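Floor Notes: Seasonal Gapping in Plank Flooring

Members have sent in the usual winter questions about gaps between floorboards. Most of these gaps are a humidity effect and close again by May. Wood gives up moisture when heated indoor air dries out, and each board shrinks across its width. Length changes very little.

Declan Hinds logged one room in his house through last winter. Relative humidity fell from 59 percent to the low thirties, and the gaps along the window wall opened enough to take a business card. He did not fill them, and by late spring the card no longer fit.

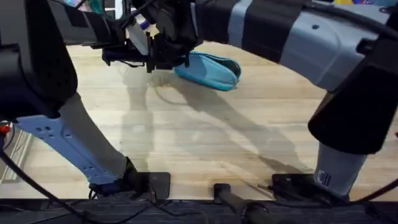
2 min read

Filling a seasonal gap is usually a mistake. The filler is crushed when the boards swell, then works loose the next winter. Wait a full year and measure in both seasons before deciding.

A gap that stays open in humid weather is a different case - check for a loose board, a missing fastener or a subfloor joint below. Nesrin Kaplan has a moisture meter on loan to members. Take readings at several boards, away from heat registers, and write down the room temperature with each one.

Pale finishes show gaps more than dark ones.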